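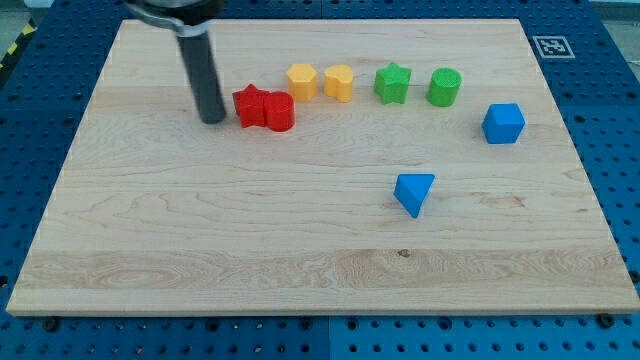 Last changed: November

List home | Threads | Search | Subscribe | Prev | Next

Re: [toy-library] colour shape blocks, which bag?

Hi Embla, all

Quick one before I run for the tram. Sort them by colour, not shape. Red star goes with the red cylinder, yellow heart with the yellow hexagon, and so on. Green star stays with the greens even tho there's a red one the same shape. Kids match the colour first, shapes come later.

The big board doesn't fit the drawstring bags, don't try. Flat on the bottom shelf, label 106 facing out. Plain side wipes down fine with a damp cloth, no spray pls.

Borrowing is 28 days same as the puzzles. Raquel has teh spare labels.

On the Brendevar catalogue - haven't looked yet. Will do tonight.

Horácio

Embla Lie wrote:
> Unpacking the Illon box. Do the chunky blocks get bagged by
> shape or by colour? Two of the stars are different colours so
> I wasn't sure. Also where does the board live, it's too wide
> for the tubs. And has anyone got a favourite out of the
> Brendevar catalogue?
> Embla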